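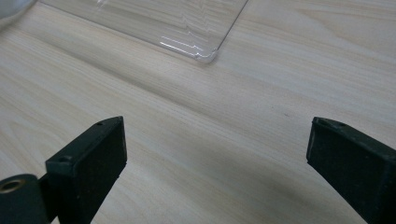
So I finally had my first gliding lesson! Long-time readers (hello, both of you) will remember me going on about it last May, when Ditte Bjarnason bought me a voucher for my birthday and I put it on the fridge and then found a reason not to ring the club for months and months. It was too windy, or I had a cold, or the car needed new tyres. I was scared, is what it was.

Anyway, I rang. The club is up at Hasovdale, which is a good long drive from us and the last bit is all single track with sheep on it. I got there far too early and sat in the car eating a cheese roll, watching them pull the gliders out. They're so much bigger than I expected! The wings just go on and on, and somebody has to walk along holding one of the tips so it doesn't drag on the grass.

My instructor was Ea Bergmann, who has been flying since she was a teenager and talks to you the whole time in this very calm, slightly bored voice, which I found enormously comforting. She had me sign the day membership form, get on the scales (in my coat and boots, thank you very much) and then practise getting in and out of the parachute. I hadn't thought about there being a parachute. I thought about it quite a lot after that. 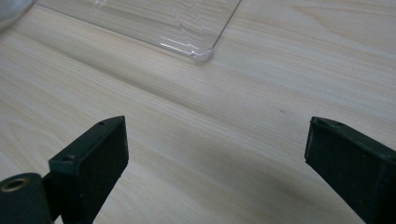
Pale wood grain, and plenty of it.

We had a winch launch. If you've never seen one, there's a big engine with a drum of cable at the far end of the field, and it reels you in like a fish, only you go up. Ea said to keep my hands in my lap and look at the horizon. What she hadn't got across was how fast it is. One second you're sitting on the grass wondering if you left the back door unlocked, and then your head is pressed into the seat and all you can see is sky. I made a noise. Ea said most people make a noise.

Then there's a clunk as the cable drops off, the nose goes down, and it all goes quiet. It isn't silent, I should say, because there's a steady rushing sound, a bit like having the car window open a crack, and it changes when you speed up or slow down. Ea says you learn to fly by that sound as much as by the dials.

She let me have the stick almost straight away, which I think was a mistake on her part, but there we are. I was gripping it as if it might get away. "Two fingers," she said, so I tried two fingers, and the wobbling mostly stopped. Turning is harder than it looks as you have to use your feet as well, and my feet have never been much good at joining in (see also: my salsa phase). There's a little piece of wool taped to the outside of the canopy, and if you're doing it properly it points straight back at you. Mine pointed at Zavo Garden Centre, off to the left, for most of the lesson.

We didn't find any lift to speak of, it being a cold grey day, so the first flight was over in no time. Still, I had 2 launches on my voucher, and on the second one I kept my mouth shut and even looked down. You could see the reservoir and the quarry and the whole of the Gunnlaugsson farm with its long straight hedges.

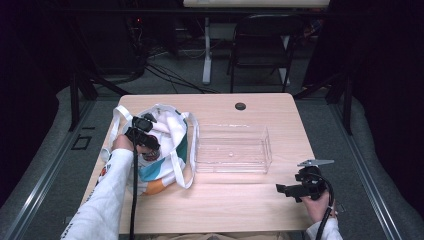 Landing was the part I'd been dreading, and it was fine. Ea took over well before that, opened the airbrakes, and we came in over the fence and bumped along and stopped, and then the glider tipped gently over onto one wing like a dog lying down. I was grinning so much my cheeks hurt.

Afterwards I had tea in the clubhouse and was shown a logbook by a very nice man who has done 237 flights and could tell me something about every one of them. I got my own logbook too, a little blue one, with two lines filled in. Ten minutes in the air altogether!

Now the question is whether I carry on. It isn't as dear as I'd feared, but it does eat up whole days, as you're expected to stay and help push gliders about and log the launches for everybody else. Ditte thinks I should do it and says she'll come along with a flask and a folding chair. I've put 200 pounds aside from selling the old Jitel bike, and I reckon that'll get me going at least.

I've also ordered a proper hat, one with no peak and no bobble on top, as Ea was quite firm on both points. If anyone reading has learned as a grown-up (I mean properly grown up, with knees that click), do leave me a comment and tell me how long it took before your bit of wool behaved itself.

Posted March 1, 2018

10 comments
2 shares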